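[gripper-users] Two-finger v. soft pads on desk clutter, first notes 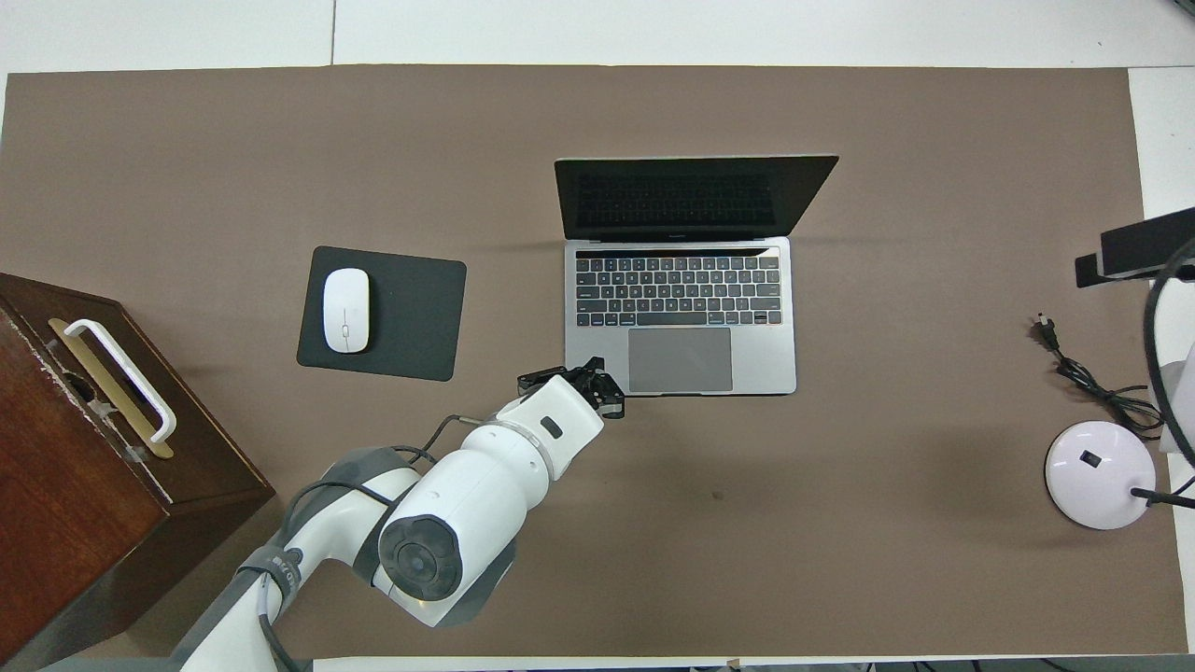 Digest, Vol 12, Issue 41

Date: November 5, 2024
From: the Fasley bench
To: the gripper-users list
Subject: Re: Two-finger v. soft pads on desk clutter, first notes

Hello all,

Thanks for the questions, and sorry for the slow reply. I wanted a decent stretch on the plain two-finger before writing back, and I've now had it, so this is going to be long (you did ask!). Earlier message quoted first and my answers underneath it.

> We've been on soft pads at Sernby since May and we're happy with
> them for fruit, packets, anything with a bit of give. Desk things
> are another matter. Cables fold away from the pads and a mouse
> just squirts out sideways. Before we order anything else:
>
> 1. Is the hard two-finger really better on cables, or only
> different?
> 2. Would you trust it near a laptop? We've been too nervous to
> let ours anywhere near one.
> 3. What are you using underneath? Our bare table shows every
> lamp in the room.
> 4. Has anyone got Zinville's controller talking to a wrist that
> didn't come from Zinville?
>
> Also happy to lend our pads to anyone who wants a back-to-back
> test.

1. Cables

Really better, and I was surprised by how much. The set-up I've been living with is a desk layout: laptop towards the back, mouse on its pad to the left, a wooden box with a handle beyond that, and on the right a black power cord in a loose tangle with a round white lamp base near it. The cord is the bit I care about. With soft pads you need to come down square on top and hope. With the hard fingers you can come in at a slant, get one tip under a single strand and close on it. When it works it's lovely to watch.

When it doesn't, you get the neighbouring strand as well, and then the whole bundle comes up. I ran 163 tries on the cord with the two-finger before I stopped to look at the logs, and nearly all the bad ones were the same mistake, closing too low and scooping. Raising the closing height by a hair sorted most of it. I haven't redone the full set at the new height yet, so please don't quote me on a success rate. I'll post one when I have one I believe.

The plug end is much easier than the cord, by the way. If you only need to move the thing from one place to another, go for the plug and let the rest drag behind.

2. Laptops

Yes, with conditions. Ours sits open and switched off while the arm works near the trackpad, and I've become quite relaxed about it. What made the difference was a floor in the controller: over the laptop base the fingertips may not go below a set height, whatever the planner asks for. It's a crude rectangle with a margin round it, and I typed it in by hand. The Montes planner will respect it if you load it as an obstacle, but it then takes huge detours to reach the mouse, so I prefer the height limit on its own and a slow speed near the lid.

I would NOT yet let it shut the lid. The fingers are metal with no give in them and I can't see a nice way of spreading the push along the edge. This is where your pads ought to win easily. If somebody has done it with hard fingers, I'd love to know how you came at it.

The mouse is interesting. You say yours squirts out sideways and so did ours, until I stopped gripping it across the widest part. It's a smooth oval, so the fingers were closing on a curve and pushing it forwards. Shift the grip back a touch, close slowly, and don't lift until the force reading has settled for 400 milliseconds. That pause feels endless when you're standing there, but I wouldn't go without it now.

3. What's underneath

A big brown mat, more of a taupe if we're being fussy, over a white table. It covers nearly the whole top, with only a thin white margin showing at the back and down the right. I can't recommend it enough! The white arm and the white lamp base both stand out against it, the shadows are soft, and the depth camera stopped inventing holes in the table. Two warnings. It picks up creases, which our segmentation sometimes takes for a thin cable, and specks show up too. I wipe it down before each session and live with the creases.

The black mouse pad was a late addition. I lay it a bit askew on purpose now, because when everything was squared up to the table edge the system got lazy and guessed every angle as zero. Tilt things. It costs nothing and you learn far more.

4. Zinville's controller

Half a yes. I have it opening and closing the gripper and reading back finger position. What I haven't got is force at a sensible rate; it arrives in lumps, and the mouse routine above only works because I smooth the readings first. If you need quick force feedback I'd wait, or run the gripper from its own box and let the controller look after the arm only.

One practical thing that cost me an afternoon. The cable from the wrist comes back along the arm in a loop, and the size of that loop matters a good deal. Too tight and it pulls at the wrist on a long reach. Too generous and it hangs down into the view, and the vision happily reports another black cord on the desk. Mine is a middling loop over the forearm casing and it behaves itself unless I go right across to the far corner. A clip halfway would probably help, and I keep meaning to try it.

Next on my list

The box handle. It's a white U-shaped thing arching over a brass-coloured plate, and I think it'll make a very good test for both kinds of gripper. There's a proper gap to get a finger through, plus a shiny surface beneath to upset the depth reading. My guess is that hard fingers will hook it neatly and soft pads will pinch it from above, and I honestly couldn't say which will hold better once the box starts to swing.

So yes please to the loan of the pads. I can post our spare fingers to Sernby in return, and if we both use the same objects and the same closing speeds we'd have something worth sharing with the list. I'd suggest the cord, the mouse and a handle of some kind, with the laptop in place the whole time as the thing to avoid. Write to me off-list with a postal address and the bolt pattern on your wrist plate. Ours is the older pattern, and I have one adapter going spare that I can put in with the fingers.

Cheers,
the Fasley bench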